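Progress report to the Nørgaard fund
Project: Repair and reuse evenings in Momcombe
Monday, April 2, 2018
Written by Þórey Vigfúsdóttir, project leader

1. What we have done

In this period we held 10 evenings in the old school kitchen. The visitors brought 436 things for repair, most often lamps, coats and small radios. We did not expect so many coats. Because of this we bought a second sewing machine from Urkeo, and the price was inside the budget line for tools.

The sorting of donated goods goes more slowly than the plan says. The shelves were delivered late, and the labels from Sinach were printed with the wrong opening hours. New labels are ordered without extra cost for us.

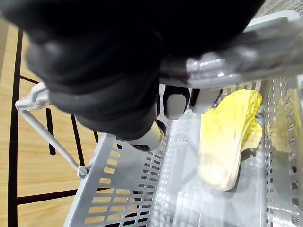 2. Money

We have used 3,054 of the grant until now. The rent is paid to the end of September. We ask for permission to move 30 from travel to printing, as the bus tickets were cheaper than we had planned.

3. What comes next

We will open also on Saturday mornings, for families who cannot come in the evening. The school has agreed to this, but the question of heating is still open and I will write to you when I have the answer. The course in darning will start when the teacher is back from her leave. The receipts are sent in a separate letter.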